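Week 2: Floors, and how to talk about stone without bluffing

OK, so last week we got through walls and I ran over by a mile, sorry. Today is floors, which I love, so somebody please watch the clock for me.

Start with the words, since the reading (Schouten, the chapter on finishes) throws them at you all at once. The ground is the main color of the stone. The veining is the lines running through it. Flecks are the little separate spots. When you write up a floor for me, give me ground first, then veining, then flecks, in that order, every time. I have 23 of these to grade and it makes my life so much easier!

Marble starts out as limestone. Heat and pressure cook it until the grains lock together, and whatever was mixed in (clay, iron, a bit of sand) gets smeared out into veins. Iron is where you get your tans and rusty browns. Gray is often graphite. Pure calcite is white, and pure calcite is rare, so a big white floor with nothing in it should make you suspicious.

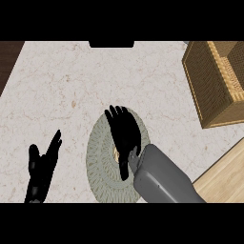
Fig. 1. Pale ground, scattered tan and rust veining (rendered).

Now, upkeep. Marble hates acid. Lemon juice, vinegar, wine, all of it eats the polish and leaves a dull spot we call an etch. An etch is damage to the surface and a stain is something soaked in, and people mix these up constantly, including on last year's midterm. You can often draw a stain out with a poultice. An etch has to be repolished.

My favorite case is the old bank lobby at Skeltmont. It had more than 200 slabs, all from the Tirkodmont quarry, and the owners mopped it with vinegar water every night for years because it smelled clean. Ouch. The walking path by the doors went completely flat while the corners behind the counters stayed glossy. The file on it is number 3239 in the department cabinet, go look, the invoices are great.
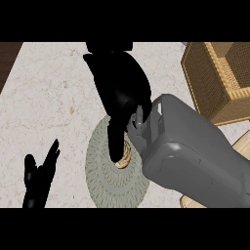
Ryan Rudd wrote in after the last class that he'd still pick marble for an entryway, etching and all, and that a floor ought to show where people walk. I go back and forth on this. Honed marble hides etching much better than polished, so maybe that's the compromise.

For next time: read the Toltadano section on terrazzo and bring one floor from your own building, ground, veining, flecks. If yours is carpet, borrow a neighbor's.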